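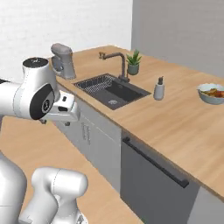
Page last changed: February, 4:40 pm

So our class got to go to the open day at Prareo, and I picked the kitchen demo for my report because it was the one I kept going back to! It runs in a simulator called Gastiro. You get a white arm, a counter with a sink, and a row of cabinets and drawers it can practice on.

Magnus Leckie ran the demo for us. He said the team had 2,420 practice runs saved, and each of us got 5 minutes to pick a starting spot for the arm and watch. I started mine by the sink (everyone else wanted the mixer). What I hadn't thought about is how much room the elbow needs – I was only watching the gripper.
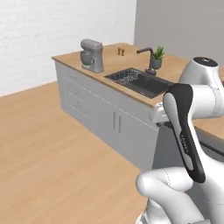 The arm in front of the island, with the mixer and sink behind it.

There were 16 of us, so the line got long, and I used the wait to ask Magnus how they choose where the camera goes. He said they try lots of angles, since the arm can hide the thing it's reaching for. I'd like to try that myself next term – maybe with just the drawers.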